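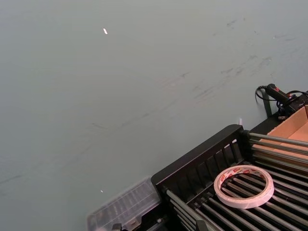 Handham Roller Rack, Bench Model

The Handham is a bench rack for packing rooms and stores where rolls of tape and small goods are kept within reach. Metal roller rods lie side by side between the ends of the rack, and goods rest directly on top of them. The side rail is of black plastic, with slats and openings along its length.

Order code: Alside 67
Carton quantity: 1
Tape: sold separately

Wipe the rods and rail with a damp cloth. The rack should be lifted when it is moved — dragging may mark the table.

Racks are supplied from our Benavides store, Monday to Friday. Customers requiring large quantities are asked to contact the sales office before placing an order.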